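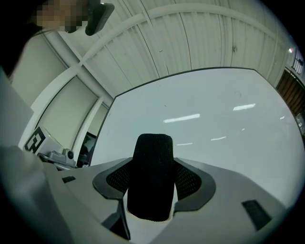
Clakville school hockey results, readme. Match records from the school and youth leagues in Clakville and Witley, put together by Chiharu Sasaki. 1,363 games so far. Columns are home, away, score, venue, overtime y/n. Team colors are a column too, but loose - a pad like the black one with the fine texture would go down as plain "black", no shades, no notes on finish.

Sources: league score sheets, the Witley rink notice board, old newsletters. Typed in by hand, so expect typos. Slanina Cup games are in their own file, dont merge them, the team codes clash.
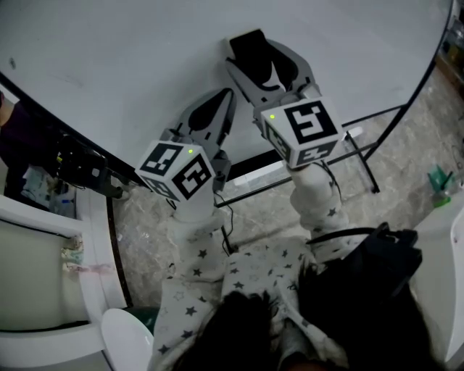

Two hand-held grippers over the white table, green lights on.

Known problems
- 7 games with no score. Left blank, not zero.
- Nadeo changed its team name mid season. Both names kept.
- Penalty minutes only from May on.
- Overtime column is a mess for the under-12s - some coaches wrote "tie" and then a winner anyway.
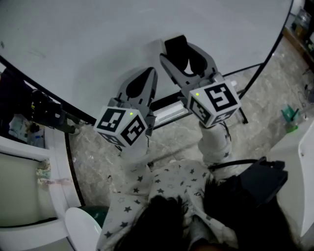

Same goes for shootouts, check the notes column before you trust the final score. Player names are not in here and wont be. Jersey numbers only, 1,994 rows in the roster file, goalies marked G.

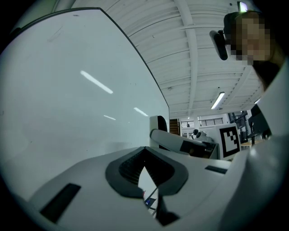 White gripper, dark fingertip pad.

To do: playoff brackets, fix Witley venue spellings, add attendance where the sheets have it. Corrections to Chiharu, give the game number and wich sheet you are reading from. Free to use for school projects and club pages.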